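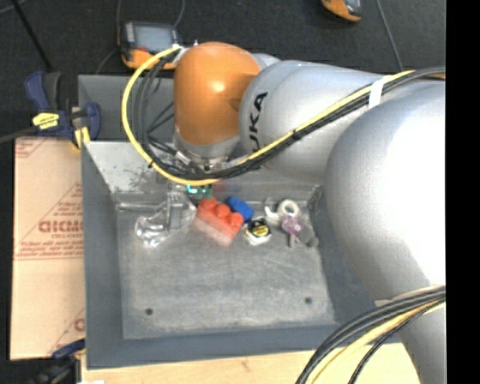 Office Notes

The great mug amnesty closes at the end of August, and the kitchen on the second floor would like its dignity back. When Selma Trajkovski emptied the cupboards at Skonditgate last month she found 21 mugs belonging to people who have since left, retired or moved to the Papadopoulos building, where they presumably drink from their hands.

The rules are simple. If you love your mug, put your name on the bottom. Tape will do. Milovan Begović has asked whether a mug can be held in joint custody, and the answer is no, Milovan.

Anything unclaimed goes to the charity shop on the corner, which has agreed to take up to 20 and was firm about it. The spare one will stay behind for visitors. Jasmina Jurić has nominated the one with the chipped handle, on the grounds that it discourages long meetings.

Teaspoons are a separate matter. We bought a new set in the spring and are down to three, one of them a soup spoon. If you have a drawer that rattles, please open it some evening after everyone has gone home, and bring what you find to Selma. She won't ask questions, though she may look at you for a while.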